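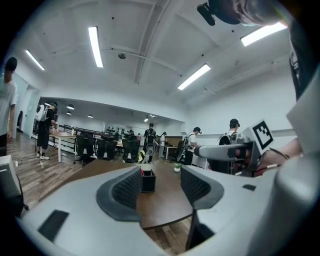
So I finally made it to the open evening at the Husora observatory, after missing it two years running (once for a wedding, once because I read the poster wrong). It's up a farm track, 338 metres above sea level according to the sign by the gate, and my little car did not enjoy the last bit.

Annick Girard met us at the door and sorted us into groups. Ours had a retired bus driver, two students and a boy of nine who knew far more about Saturn than I ever will! We got a quick talk first, mostly about how they keep track of variable stars. Members have logged 834 of them so far, a lot of it by eye, and the old notebooks are still on the shelf next to the kettle.

Then up the steps to the dome. The main telescope is called the MacDonald, and it's older than anyone in the club. Florence McKinnon let us take turns turning the roof by hand – it's heavier going than it looks and squeaks like mad. We had three good gaps in the cloud. I got the Ring Nebula, a small grey smudge of a thing, and I could have stayed on that ladder all night. The bus driver got Albireo and came down grinning.

The cloud shut for good before eleven, so it was back downstairs for tea and a go on Skedach, the program they use for planning what to point at and when. I was hopeless at it. The students were not.

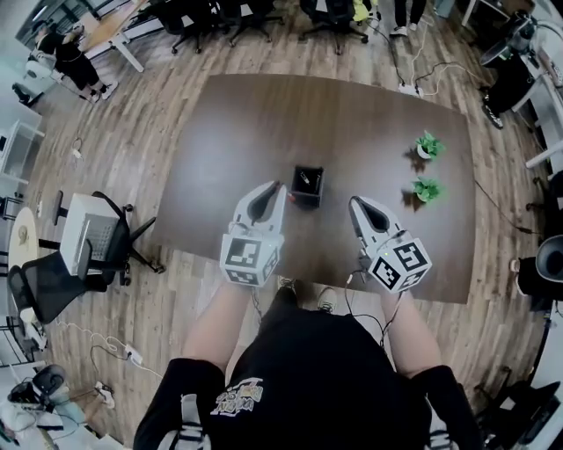

If you want to go

The next one is in October, doors at 7.30 in the evening. Tickets are £5, children free. Take a proper coat, even if it's mild in the village, and a red torch if you have one. Parking is in the lower field and the track is very dark on the way back down.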